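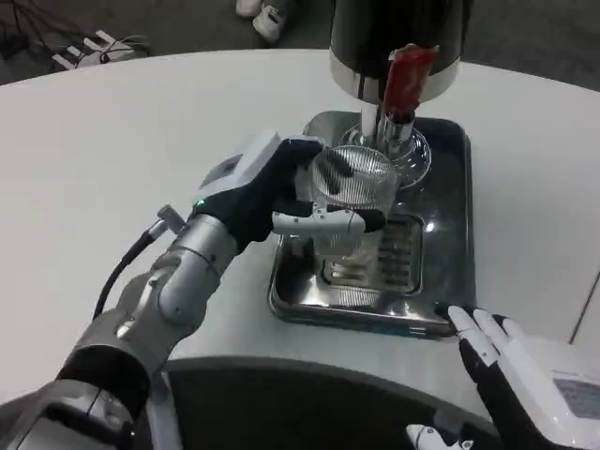

Zakix Tap Pours is a small collection of records about filling a drinking cup at a counter tap. It was made for people who design or look after drink counters and want to know how a normal fill goes, from the empty cup until the last drop on the tray. The tap has a tall black housing with a polished silver band near its base, and a red lever at the front. A clear ribbed cup is held directly under the spout, with its lower part over the drain grate, and we call this position "centred" in all the files. The other positions are explained under Fields.

Version 2
Last changed on 17th February
Maintained by Senga Gunn and Fraser Dow

What is inside

The collection has 300 records. One record is one fill. It contains a row in pours.csv, a short text note and, for most of the records, pictures. The notes were typed the same day and afterwards corrected only for spelling. Where the note and the row disagree, please trust the note. In version 1 there were also 19 records from an older Ellitz tap, but the spout had another height and the colour of the drink was not written down, so they are now in the folder old_tap and are not counted in the 300.

The folders are:

pours.csv, the main table
notes, one text file for each record
pictures, sorted by record number
old_tap, the Ellitz records, unchanged
words.txt, the list of words we allow in the notes

Fields

record: a number without leading zeros.
position: centred, left, right, front or back. It is judged against the middle of the grate, and the side names are from the view of someone who stands in front of the tap.
vessel: see words.txt. Ribbed and smooth are separate values. The ribs matter for reading the level, as the line of the liquid looks broken behind them.
level_end: the height of the liquid in millimetres at the end, without foam.
foam_end: the height of the foam in millimetres. If the foam is only at one side, we write the highest point.
tray: clean, drops or puddle. Drops which were already there at the start are also recorded, in the note.
lever: slow, normal or fast. This is an opinion and please treat it so.

How we describe a fill

Every note uses the same stages, so that it can be searched. "Before" means that no liquid has left the spout. "First layer" is the time when the bottom is covered but the liquid is still shallow. Then follow "half" and "full", which need no explanation, and "drip", when the lever is closed and something still falls.

The first layer is the stage we corrected the most. Our first notes had only "foamy" for it. Now we write where the foam is, because a thin stream can make the amber drink froth and swirl at the place where it lands even when there is very little in the glass. This is written as "foam at landing" and it says nothing about the foam at the end of the fill.
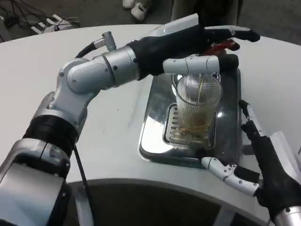
Known problems

The tray is polished and reflects the counter and the light. In pictures it is easy to take a reflection for a puddle. Jean Mowat checked all the rows with the value "puddle" in March of last year and changed 5 of them to "clean". We did not check the value "drops" with the same care.

The bottom of a clear vessel is also difficult to see on the tray. For this reason level_end was always read with the vessel standing on a white surface, away from the tap. If it had to be carried, a little may be lost, and we did not correct for this.

The drink is recorded by colour only (pale amber, dark amber, clear). The recipes belong to the supplier and cannot be included. Please do not guess them from the foam.

The lever field has no agreement test. Fraser and Senga use "slow" differently, and the initials in the note tell you whose word it is.

Use and thanks

You may use the collection for teaching, for counter planning and for your own study. If you print a table from it, please name the version. The Strachan counter guide still uses version 1 and its numbers will not match. Corrections are welcome; send the record number and the old and the new value, one correction on each line. Muireann Mac an tSaoi wrote words.txt, and Morag Rennie read this text and repaired many of my articles.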